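Zekik Tenants Board > Renting and Leases > Renewal offer at Orkia Court, is the "free month" real?

nour_najjar
Joined: March 2026
Hello everybody. I rent a one-bedroom at Orkia Court and my lease ends in June. The office has sent me a renewal offer and I would like to understand it before I sign. English is my third language, so I read such papers slowly, and I have read this one many times.

The offer says "one month free on a 12-month renewal." But on the second page the free month is called a "concession," and it is spread over the whole year. So every month I pay a little less, and there is no month in which I pay zero. Also the base rent goes up by $32. There is a new line which I did not have before, "Clusura package and entry service, $6 monthly." I did not ask for this service. I pick up my packages at the office and I am content with that.

My questions are: may they call it a free month if no month is free? And can I refuse the Clusura line?

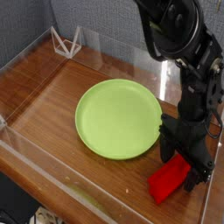
I should add that I have always paid on time and I never made a complaint, except one time for the dishwasher. I like the apartment very much. It is quiet, the bus stops in front, and the kitchen has a window. I do not want to move for a small amount of money. But I also do not want to sign a thing I don't understand.

pell_street
Spreading it out is normal. Your lease will probably show two numbers, the market rent and the "net effective" rent. You pay the net one. The catch is next year, when they calculate your increase from the market number. Ask which one they'll use.

radiator_ron
Normal, sure, but I still think it's sneaky. If the flyer says a month free, people picture a month with no check. I made them move mine to the front of the lease and they did it after one email. Ask for it in writing.

pell_street
Careful with that, Ron. If it's up front and you leave early, a lot of leases make you pay the whole month back. Spread out, you usually owe back only what you've used. Depends on the lease, read the part on early termination.

radiator_ron
Mine had the same payback clause either way. Nobody should plan on leaving early when they sign for a year.

pell_street
People lose jobs, Ron.

nour_najjar
Thank you both. I looked at the early termination part. It says "all concessions received to date shall be repaid." If I understand correctly, "to date" means only the part which I have already received. Then for me the spread version is safer, even if it is less pleasant. Please correct me if I read it wrong.
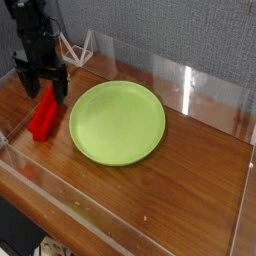
Red block and green plate on the table.

mint_and_mortar
You read it right, as far as anyone can tell from one sentence. On the Clusura fee: I'm over at Zoubi Terrace, same management company, and it was optional for us the first year. There was a separate page, an addendum, with its own signature line. I just didn't sign that page. The year after, they put it into the main lease and then it wasn't optional anymore.

So look if yours is a separate page.

nour_najjar
It is a separate page! It has its own place for the signature. In the letter it is written together with the rent, and for this reason I thought that it is one thing.

radiator_ron
There you go. Don't sign it.

mint_and_mortar
I'd tell the office first, politely. If you simply leave it blank they may send the whole packet back as incomplete, and you could miss the deadline for the offer. Also check the deposit. At Zoubi they wanted another $200 at renewal to "bring it to current level," and it was on the last page in small type.

pell_street
Agree with mint on telling them. Don't agree that the deposit thing is always bad, it's still your money and you get it back. But have them write down the new total.

nour_najjar
I found it, also on the last page: "additional deposit, $200." I did not see it in all my readings, and I am a little ashamed. I will write to the office tonight with these points:

1. Please confirm from which rent the next increase is calculated.
2. I do not wish the Clusura service and will not sign this page.
3. Please write the total deposit after my payment.
4. The concession may stay spread over the year.

Is the tone too hard? I do not want to sound like I am angry with them. The lady in the office is kind to me.

mint_and_mortar
Tone is fine. I'd put "Please" in front of number 2 somehow, but that's me.

radiator_ron
Tone is too soft if you ask me. Ask for half off that $32 while you're at it. A tenant who pays on time costs them nothing, an empty unit does.

nour_najjar
I have added a fifth point about the increase, with "please." The letter is sent. I will write here when they answer.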